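Plisero two-arm bench unit: nine months in a toy packing room

Reviewed by Tsz-kin Hsiao

I run the finishing and packing side of Didulau, a small maker of spelling sets and puzzles for preschools. We put a Plisero two-arm unit on the floor last year, and enough people have written to ask how it's going that I'm putting it all in one place. Short version: I love it, and so do most of the people who work beside it.

First, what the job was like before. Every sample set we send to a school has a short word already sitting in the tray, so the teacher can see how it works when the lid comes off. Somebody had to pick out the right letters, seat them in the slot the right way up and pass the tray along. In May, when the orders pile up, we were doing 280 trays a day by hand. It's light work but it is murder on the thumbs, and by three in the afternoon everyone wanted to be on labels.

The Plisero does 70 trays in a morning once it's settled, so it hasn't taken over the job. We still fill plenty by hand. What it has done is break up the day - no one sits at trays for a full shift any more, and that alone has cheered up the whole room!

Teaching it is the part I enjoy most. You guide the arms through a word a number of times, correct the bad ones, and let it try. Our first word took 50 goes before I'd leave it to run with only a glance now and then. Newer words come quicker. Guo, who did trays for years and was the most doubtful of all of us, is now far better at it than I am. She knows how a block wants to go in, and you can see that in the way the arms move after she's had a session with them. She's been moved up a pay grade for it, which I pushed hard for and would tell any other workplace to do from the start.

The fingers are long and thin, and they suit our blocks well. They're less happy with anything soft, so we gave up on having it handle the cloth pouches.
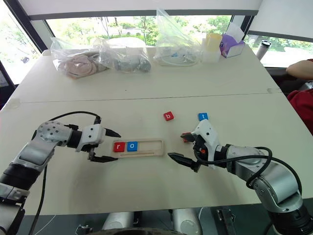
Partway through "robot": r and o in the tray, b and t still out on the table.

Some grumbles. The software forgets the table height if you shut it down in the wrong order. The manual has clearly been translated twice. Bright light can confuse it too, so have a blind handy if your bench is near a window. We also looked at the Rerer, which is cheaper and has a nicer screen, but it only came with one arm and I wanted one to steady the tray while the other placed the letter.

If you're thinking of getting one, bring your packers in before you sign anything. Ours picked the spot for it and set the rule that whoever is working next to it decides when it stops. I'd buy it again tomorrow, and Guo has already asked if we can get a second one for the puzzle line.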